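Projet Brinach — point d'étape de juin, évaluation du kit Karnent

Bonjour à toute l'équipe Skolura,

Comme promis, voici où j'en suis avec le kit de manipulation Karnent. Je vous écris plus long que la dernière fois, il y a pas mal à raconter (et une petite rallonge à vous demander, je ne vais pas le cacher jusqu'au dernier paragraphe !).

D'abord la mise en route. Le kit est arrivé complet, avec une documentation correcte mais mal traduite par endroits, et j'ai perdu une matinée sur le calibrage avant de comprendre que le chapitre réseau devait se lire avant le chapitre mécanique. Depuis, ça tourne bien. Le logiciel Tangen, vendu en option, m'a franchement plu : on reprend une séquence ratée sans tout relancer, et l'export des journaux se fait en deux clics.

Côté dépenses, j'en suis à 3 671 euros sur la tranche en cours, dont 732 pour la licence Tangen et les pièces de rechange. C'est dans les clous. Je n'ai pas touché à la ligne « déplacements » et je préférerais la basculer sur le matériel, si vous êtes d'accord.

Les essais, maintenant. J'ai fini la série sur les objets rigides opaques, soit 100 prises, et le tableau complet est dans l'annexe 2. Je suis passée aux objets transparents, le gros morceau de l'évaluation — c'est là que la fiche commerciale de Karnent est la plus ambitieuse et que j'avais le plus de doutes. La tâche retenue est le service d'une boisson : saisir une bouteille ouverte, verser dans un gobelet, reposer la bouteille debout.
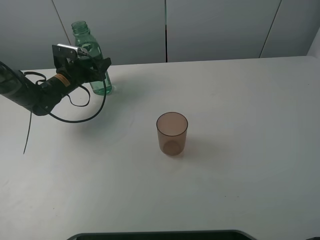
Bouteille verte et gobelet brun, tous deux en plastique translucide, sur la table blanche. 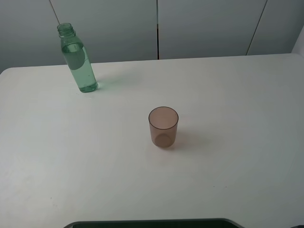 Pour le versement, je n'ai pas encore de chiffres que j'oserais vous donner. Je veux d'abord stabiliser l'éclairage, et refaire le réglage de l'effort de serrage avec une bouteille plus souple. Le support de Karnent répond vite, mais renvoie un peu trop volontiers vers la prochaine mise à jour...

La rallonge, donc : 2 semaines de plus sur le lot transparent, sans budget supplémentaire. Il me faudrait votre accord avant que je réserve de nouveau la salle. Je vous enverrai les journaux bruts avec le prochain point.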